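Talks Notes Slides Contact

Talks > Small Shops > Returns and what they cost you

Returns and what they cost you
speaker notes, rough, don't hand out

Start on time even if people still getting coffee. Thank Hatice Tokgöz for having us back. Phones off, me too.

Open with the Skarkville story. Kultent, gift and accessory shop, two floors, busy December. Sold 200 of one item in the run-up, felt great. Then January. Returns pile behind the counter up to Serpil's knee. No labels, no slips, no idea what was paid. Pause there. Ask who has a pile like that right now. Hands.

Point 1. A return is a second sale. You're selling the person on coming back. Most shops treat it like a parking ticket. Short bit here, don't rant.

Point 2. Write the policy so a tired person can read it. Read the old Kultent one out loud, all of it, in one breath if I can. Then the new one, 4 lines. What you can bring back, how long, what you need, what you get. Done. Serpil Bayram wrote it on the back of a delivery note and it's still the one they use.

Mention color! "Wrong color" was the reason given most at Kultent. Screen said one thing, daylight said another. Fix = photograph stock by the window, plain wall, and put an ordinary word next to the fancy name. "Apricot" means nothing to half of people. Say orange. 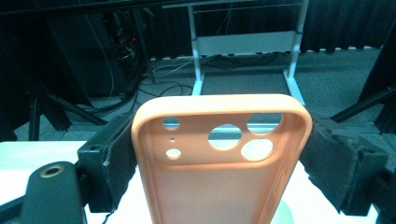 Second reason was fit. Bought for somebody else, guessed the model. Train staff to ask one question at the till: do you know exactly which one they have? If no, gift reciept goes in the bag without being asked. Takes 2 seconds. Kojo Tetteh pushed back on this, said it slows the line. Let him say so if he's in the room, it's a fair point for the week before the holidays.

Point 3. The shelf. Returned stuff needs a place and a person. At Tekin they have one shelf and Ysaline Arnaud clears it before lunch. Back on sale, back to supplier, or marked down. Nothing stays overnight. When she was off sick it took them a week to catch up, use that.

Skip the supplier credit part if past 4 pm. If there's time: ask for credit terms before you order, not after. Sibel Kocabaş has the letter she sends to Jondik, she said ok to share, copies on teh back table.

Questions. Likely ones: sale items (yes, put it in writing), no receipt (store credit, manager decides), opened packaging (look at it first, then decide, dont argue at the counter).

Finish: go home, find the pile, sort it before you order anything.

Recent talks
Pricing the slow shelf
Hiring for one season
Window displays on no money
When the card machine goes down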